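Moving a website to a new host without losing email

Asked by Betancur | May 27, 2018 | 984 views | 2 answers

My sister-in-law's bakery has had the same web host since roughly the dawn of time, and the host has announced it is closing at the end of June. I am the family member who once fixed a printer, so the job is mine.

The site is 40 pages of plain HTML plus a photo gallery. I've copied all of it to the new host (Nastum, the cheap plan) and it looks fine on the temporary address. The email is what scares me. There are 4 mailboxes on the old host, and one of them takes all the cake orders. If I point the domain at the new place, what happens to the mail? Can I move the site and leave the mail for later? I would like to still be invited to Thanksgiving.

Best answer
Posted by Jurik

Yes, you can move them separately. Your domain has a set of DNS records. The A record says where the website lives and the MX records say where mail goes. Change the A record only and the mail stays where it is. If you change the nameservers instead, you are swapping the whole set at once, and whatever the new host put in there by default takes over. Guess what it usually puts in for mail.

Check one thing before you touch anything. If the MX record points to something like mail.yourdomain.com, that name has its own A record, and it has to stay pointed at the old server too. I missed that on my own site, Plolthorpe, and spent a weekend wondering why I had become so unpopular.

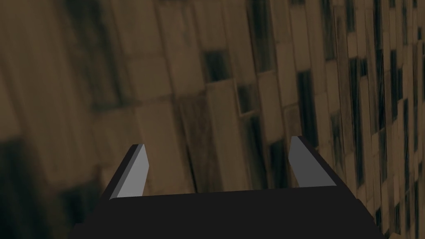

Image: simulation render

The day before, lower the TTL on the records you plan to change to 300 seconds. Then make the change in the evening and leave it alone. Some visitors will land on the old copy for a while, so don't edit either one until things settle.

For the mailboxes, create all 4 on the new host first, with the same addresses. Copy the old messages over with IMAP - any desktop mail program can do it by dragging folders, slowly. Then switch the MX records, keep checking the old boxes for a couple of days, and copy over whatever strays turn up. Do this well before the old place shuts its doors.

Answer 2
Posted by guest

just call the new host and make them do it, thats what you pay for. mine did it for free. lost some emails but they were mostly old

Comment from Betancur: Website moved, orders still coming in. Mailboxes next weekend. I did have the mail.ourdomain thing, so thank you Jurik. Guest, I'm going to pretend I didn't read yours.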